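Thread count is the wrong number to sell bedding by
13 February 2025 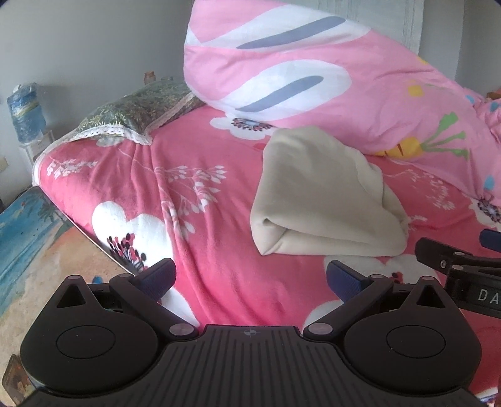
A bed with a pink floral blanket.

Bedding is one of the few household goods still sold on a single figure. A washing machine carries an energy rating, a spin speed and a drum capacity. A kettle has a power and a volume. A duvet cover has a thread count, printed large on the front of the packet, and most buyers will take it home on the strength of that figure and the colour.

My argument is that the figure should come off the front of the packet. It should be replaced by three or four plain measurements that any textile laboratory can already make, and retailers should be expected to print them whether or not they flatter the product.

Thread count is the number of warp and weft threads in a given area of cloth, usually a square inch. As a description of construction it is a reasonable quantity. A count of 168 tells a weaver something about how open the cloth is, provided the weaver also knows the yarn. Without the yarn it says very little. A fine yarn at a modest count and a coarse yarn at the same count give two different cloths with different weights, different handle and different wear.

The trouble begins at the upper end. There is a physical limit to how many single yarns of a given thickness will fit side by side in an inch. Once a maker reaches that limit, the count can be raised in two ways. One is to use finer yarn, which costs more and demands better cotton. The other is to twist several thin plies together into one yarn and count each ply as a thread. The second method is cheaper and produces the larger figure. It is how a sheet comes to be sold with a count of 2,000, a density no loom could produce in single yarns of any useful strength.

The resulting cloth is not always bad. It is usually heavy, because there is a good deal of yarn in it, and it is often slow to dry. Some people like a heavy sheet. They should be able to find one by looking for the weight, which is a direct measurement, instead of inferring it from a count that has been multiplied along the way.

So weight comes first. Mass per unit area, in grams per square metre, is measured by cutting a disc of known size and putting it on a balance. The test takes minutes, needs no interpretation, and gives a result that can be compared between a sheet, a blanket and a curtain. Makers of towels already print it. I have not heard a convincing account of why a bath towel should carry this number and a pillowcase should not.

The second measurement is shrinkage. Cotton shrinks on washing, chiefly in the length, and a fitted sheet that loses a few per cent in that direction will pull off the corners of a deep mattress. The standard test marks out a distance on the cloth, washes and dries it under set conditions, and measures it again. Mills do this for their own purposes. The result sits in a file at the supplier while the buyer finds it out at home, usually after the period for returns has passed.

The last point deserves more attention than it gets. The shop's policy at Favum, where I bought my last set, allows 28 days for unused goods in their packet. Shrinkage, pilling and seam failure can only be observed in used goods out of their packet. A returns policy of this kind is perfectly ordinary, and it covers nearly every fault except the ones that bedding has.

The third is resistance to pilling. Pills are small knots of fibre that work loose from the surface and cling on. They are worst in blends of cotton and polyester, where the strong synthetic fibre anchors a pill that would otherwise fall away. Brushed fabrics suffer from them too. The usual test tumbles or rubs a sample for a set period and grades it by eye on a scale of one to five against reference photographs. Grading by eye is not ideal, and two graders may differ by half a step. Even so, a buyer who knew that one sheet was graded at four and another at 2 would be better informed than any thread count could make them.

The fourth, which I would treat as optional, is air permeability. It matters to people who sleep hot. The test is well established, but the units mean nothing to a general reader, and a number would need to be turned into a simple band before it was any use on a label. I would sooner see three figures that people understand than four of which one is ignored.

There are objections. The one I hear most often is that customers do not want technical information. I think the evidence of the shelf is against this. Customers have been buying on a technical number for decades, and have paid more for a larger one. What they have lacked is a number that means the same thing from one packet to the next.

A better objection is cost. A large retailer can spread testing over a long production run, but a small one cannot. Two names may serve to mark the range. Jeson sells printed polycotton in many patterns and short runs, with new designs every November. Salcedo keeps to a few plain weaves and changes little. A duty to test every pattern would fall much harder on the first. The answer, I think, is to test the base cloth and to let the result stand for all patterns printed on it by the same process. Printing does alter handle and can alter shrinkage, so the process would have to be named and retested when it changed. That is some work, but it is far short of a test for every flower and stripe in the catalogue.

There is also the matter of cheating. Any published number will be optimised, and weight is easily raised by loading the cloth with a finish that washes out. A sheet can feel thick and smooth in the shop and go limp after its first few washes. The remedy is to specify that all figures are taken after washing. I would suggest five cycles at the temperature on the care label, which removes most temporary finishes and also brings the shrinkage figure closer to what the household will see. A single wash is not enough, as cotton often goes on shrinking by small amounts through the next few.

I am less sure what to do about fibre. The labelling rules already require the composition by percentage, and within their limits they work. They say nothing about staple length, which has a large effect on strength and pilling. Cotton sold under the name of a growing region is meant to stand in for this, and sometimes does. But tracing a bale from field to packet is difficult, and claims of origin have gone wrong before. If the pilling grade is printed, the staple length matters less to the buyer. The outcome has been measured, and how the mill arrived at it can remain the mill's concern.

The same reasoning applies to the names of weaves. Percale and sateen are useful words with definite meanings. Percale is a plain weave, crisp and fairly matt; sateen floats its yarns over several others, which gives a smooth face and one that snags more readily. Terms such as "hotel quality" and "luxury touch" have no definition at all and take up space that could hold a weight in grams.

A voluntary scheme would be a start. Skakton, a bedding label that sells mostly by post, prints weight and shrinkage on a card inside each packet, in type of a sensible size. My complaint is that the card is inside, where it can be read only after the purchase, and the front of the packet still carries the thread count. Moving the card to the outside would cost them nothing in testing, as the tests have been done.

Until labels improve, a buyer has a few rough means of checking. Weigh a single flat sheet on kitchen scales and divide by its area. Hold one layer up to a window and look for uneven gaps between the yarns. Rub a hem between finger and thumb - a powdery feel suggests a heavy finish. Wash one pillowcase several times before opening the rest of the set, and measure it before and after with a steel rule. A cloth tape can stretch by more than the shrinkage you are trying to find.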